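Friday, January 13, 2023

Morning

Two buses to Antwi's workroom, one of them heated. The Flovano kit is ours until the end of next week, after which Pikira want either the gloves back or £3,957, and I am supposed to have an opinion by then. Verena already has hers and has had it since the brochure.

The pitch is simple enough. You put on the gloves, you tidy a table like a normal person, and the software turns the tidying into something a robot can learn from. Their website says "no training required". The training took an hour and ten minutes, mostly because the left wrist unit would not admit to the existence of the right one. Kwabena fixed it by unplugging both and going off to make tea, a method missing from the manual, which otherwise covers everything including how to store the manual.

The gloves themselves are better than I wanted them to be. I can pick things up in them. The round pads on the fingertips make me feel like a tree frog for the first ten minutes and then I forget, until I try to scratch my nose. The wrist units are another matter. By eleven my forearms had started a grievance procedure.

We did desk objects first because the task list starts with desk objects. Pencils are the worst. A pencil on a white table wants to roll, and anything at all that touches it from above helps it on its way. 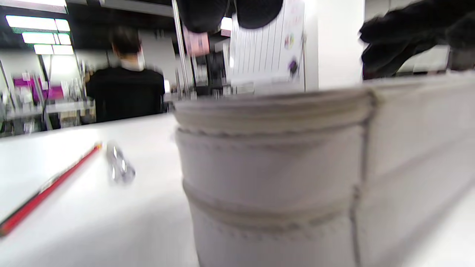 Red pencil, black gloves, and the big white padded thing that takes up half the table.

Kwabena says the hand-held gripper is the better half of the kit, and he may be right. It has its own camera, you squeeze it, and it makes no claims about your wrists. It also sees the world from table height, so going back through the morning's clips is like being a very inquisitive beetle. Lots of stitching and ceiling lights. I took a dislike to my own hands by the fifteenth clip.

Lunch was soup. Verena rang in the middle of it to ask whether it was working, and I said yes, and she asked what it was doing, and I said collecting pens, and there was a silence that cost Horkwood a fair bit in phone charges.

Afternoon

Tray tasks. Pens on the tray, tray up, tray down, then again with feeling. This part I quite enjoyed, in the way I used to enjoy filing. The pens lie side by side, the software gives its little chirp at the end of each go, and one can think about supper. The fingertip pads hold the rim of the tray nicely, too, and I've written that down under Good Points so that the list has more than one entry.

Under Bad Points: the cables. Each wrist has one and they both have ambitions. I had to plan every reach so as not to sweep the eraser off to join whatever else lives on that carpet. A cordless pair is promised for July. Pikira didn't say which July, and I did ask.

Also bad: the software counts a dropped pen as a "completed interaction". We finished the day with 429 recordings and I would put my name to rather fewer. Kwabena thinks we can weed them at the weekend. I think Kwabena can weed them at the weekend.
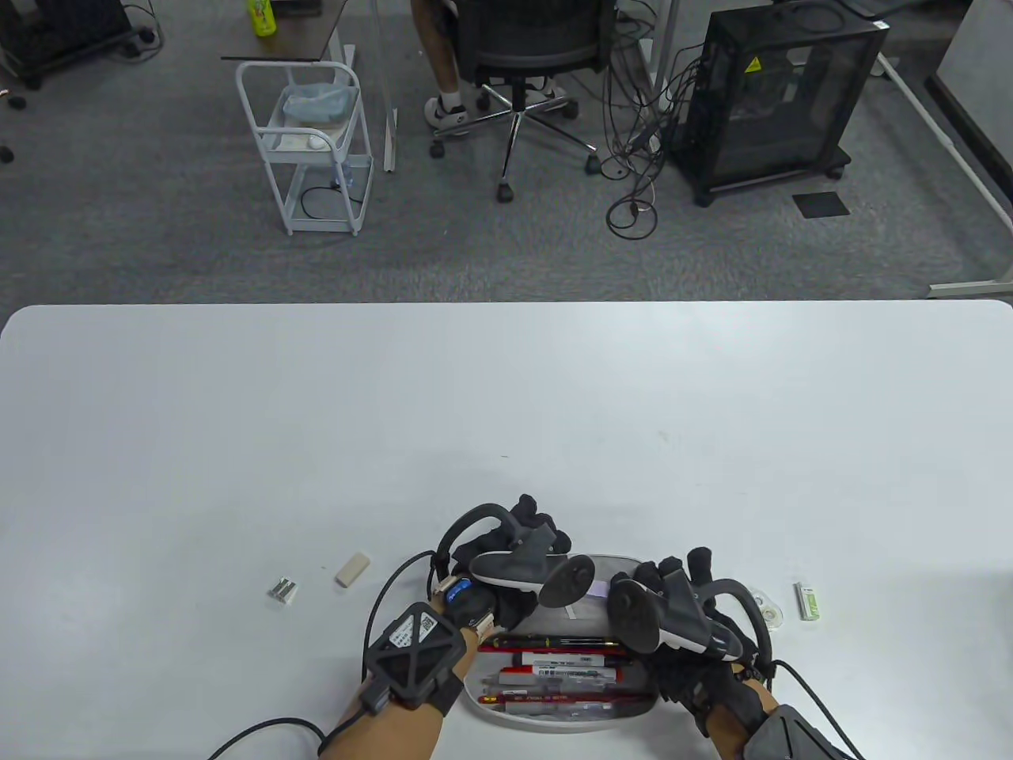
Money, alas

I went through the price sheet on the bus home. The gloves are the £3,957. The gripper is £800 on top and can be had alone, a fact kept on page six in grey type. Then there is the processing service at £1,856 a year, and without it the recordings stay in a format only Pikira can open. I read that paragraph three times and missed my stop.

So, draft for Verena: take the gripper, send back the gloves, ask them to call us when the cables have gone. She'll say the gloves look more impressive to visitors, and they do. Will ask about the file format on Monday, in writing, as the man on the phone was charming and I came away with no information.

Wrists sore. Peas on left one. Need more peas.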